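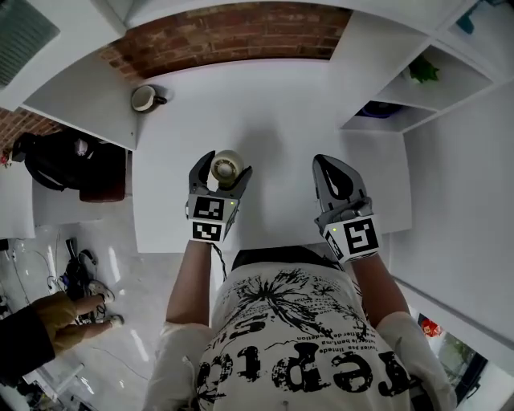 Two hand-held grippers over a white desk, the left one closed on a roll of clear tape.

Taltum Court Log

Play-by-play and shot records for amateur basketball, release 2, January 2025

Summary

The Taltum Court Log covers 298 games from the Plurano regional league, men's and women's divisions. Each game is one CSV file of events in clock order, with a second file for shots. There is no video and no player tracking.

Contents

games.csv – one row per game: date, venue, home side, away side, final score
events/ – one file per game, nearly 530 rows in a typical one
shots/ – one file per game, with court position to the nearest half metre
teams.csv – club codes and the seasons in which each was entered

Event fields

period: 1 to 4, then 5 and up for overtime
clock: seconds left in the period
team: three-letter club code
player: shirt number only, never a name
type: shot, rebound, turnover, foul, substitution, timeout
result: made or missed for shots, blank otherwise

How the games were logged

Scorers worked from the bench table with the Britwood keypad layout, and a second scorer checked the file against the paper sheet. Where the two disagreed on points, the paper sheet was kept. Where they disagreed on rebounds, the first scorer's entry stands and the row is flagged in the column "disputed".

Known problems

Assists are missing from all games at the Iglesias hall before September.
Shirt numbers change during the season at 10 clubs, so they should not be used to follow a player from one game to the next.
Blocked shots are recorded as misses. The block itself is not credited.
Overtime clocks in the women's division sometimes start at 600 instead of 300 – subtract 300 when the first row of the period reads above that.

Suggested split

Use the "fold" column in games.csv. It keeps both meetings of the same two clubs in one fold.

Licence

Free for research and teaching. Commercial users need written permission from Taltum.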